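Lab Methods in Manipulation
Handout 6: Comparing hand-held grippers without fooling yourself
Course staff: Erhan Keskin (lectures), Idrisa Mosoti (lab sessions)

Read before the November lab. Bring your logbook. Section 4 is what you will be graded on, and people skip it every year.

1. Why we are doing this

Every gripper vendor has a success rate. You will find it near the top of the data sheet, usually in large type, usually above 95 percent. You will seldom find what the objects were, who was holding the tool, how many tries were thrown out, or what counted as a success. Until you have those four things you do not have a number you can use.

In this unit we compare two sets of finger pads for a hand-held gripper. The pads from Tralard are soft and textured. The pads from Citen are harder and, according to their brochure, "better suited to small parts." We bought both at the normal price and neither company has seen this handout. I have no strong reason to think one is better. I do have strong reasons to think that a careless test will say one is better, and that it will be the one the student tried second, after an hour of practice.

2. The table

We do not use a bare lab bench for this unit. A bare bench flatters everything. Objects sit apart from each other, the background is one flat color, and the fingers can come in from any side. The home desk setup has a printed cloth, walls on the sides, a shelf overhead and things lying close together. If a pad only works on a bare bench, I would like to know that before I spend money on it.

Clear plastic gets its own trials. A transparent lid lying on a patterned cloth is a hard object twice over: the pattern shows straight through it, so a camera has little to go on, and it is thin, so the fingers have to get under an edge or pinch across the full width. Students tend to try the pinch first. Write down which one you tried, even if it felt like the obvious choice. 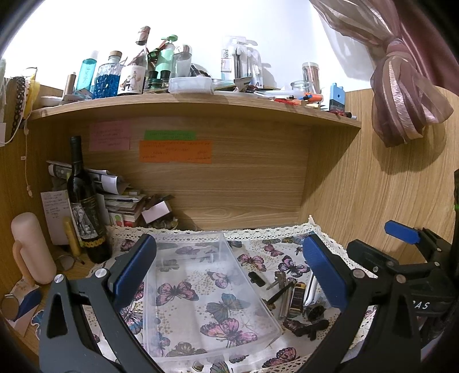
3. What you record

For each attempt, one line in the logbook:

Pad set (T or C)
Object
Approach (pinch, scoop, edge lift, other)
Result (held, dropped, never held, moved a neighbor)
Time to grasp
Who was holding the tool

"Moved a neighbor" is a result of its own. Do not fold it into "held." When keys and other small items lie close together, it is easy to pick up the one you want and drag two others along with it, and a test that scores this as a win is a test of something else.

"Held" means held for the full count of the timer after the object leaves the cloth. It does not mean that it looked held. If the two of you disagree, log it as a drop and move on.

4. Design of the comparison

Each pair runs 200 attempts, split evenly between the two pad sets. That sounds like a lot. It is less than it sounds. Suppose you split your 100 attempts per pad set over ten objects. You now have ten tries per object, and the difference between seven out of ten and nine out of ten is the kind of thing a coin will give you on a slow afternoon. You may report per-object results, but you may not draw conclusions from them unless you show me the interval.

Swap pads in blocks, and let the order of the blocks be drawn in advance. Last year's groups ran all of T and then all of C. The C pads won by a wide margin. Idrisa then had two groups repeat the run in the opposite order, and the T pads won by nearly as much. What we had measured, at some expense, was people getting used to the tool.

Both members of a pair must use both pad sets. One steady hand assigned to one pad set will sink the whole comparison, and there is no statistical fix for it afterwards.

Reset the objects between attempts, but do not tidy them. There is a strong pull toward setting things out in a neat row with a finger's width between them. Use the layout cards. If a card says the adapter touches the white handheld device, then it touches it.

5. Two tools at one desk

Some of the tasks call for two grippers. One approaches the tray and the other goes for the pile. This is closer to how people use their hands, and it also brings in problems that a single-tool test will never show you. The two tools compete for the same space. An operator watching one set of fingers loses track of the other. The side walls of the desk, which hardly mattered before, start to matter a good deal.

Log each tool separately and add a column for contact between the tools. Any contact, even a light tap, gets a mark.

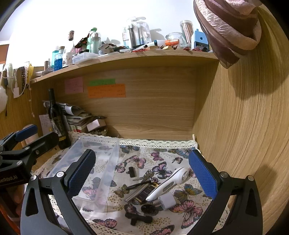 For the two-tool tasks, time is measured from the start signal until both tools are still. Do not stop the clock when the first one finishes. Pairs who did this in the pilot reported times that looked wonderful and could not be compared with anyone else's.

Expect the narrow objects to go badly. Something long and thin lying across another object will rotate as soon as one pad touches it before the other, and a second tool nearby makes people hurry. My guess – and it is only a guess – is that hurry explains more dropped objects than pad material does. You have a time column and a result column, so you can check.

6. A worked case of a bad number

The Delargate report, which is in the reading folder, states that its authors made 699 grasps and that 530 were successful. Before you work out the percentage, look for the following:

Were attempts where the fingers never closed counted in the 699?
Were the same objects used from start to finish?
Did the operators know which version they were holding?
Was success judged live or from video?

The report answers the first question in a footnote and the second in a table. It is silent on the other two. I wrote to the authors and got a polite reply that did not help. I still think it is one of the better reports in this area, and that should worry you a little.

Compare it with the Mwaipopo notes in the same folder. There are just 75 attempts in those, but every one is listed, including the ones where the operator sneezed. I trust the smaller set more. Some of you will disagree, and you are welcome to argue it in your write-up.

7. What to hand in

One write-up per pair, four pages at most, plus the raw log. The log must contain every attempt. If the log has gaps I will ask about them.

State what you expected before you started, and date that page. A result of "we could not tell the pads apart" gets full marks if the work is sound. Last year three pairs reached that result and two of them were embarrassed by it, for no good reason.

Pads and layout cards are signed out from Idrisa. Return the pads clean. Wipe them with a damp cloth only, as alcohol hardens the softer set and then the next group is testing a different product.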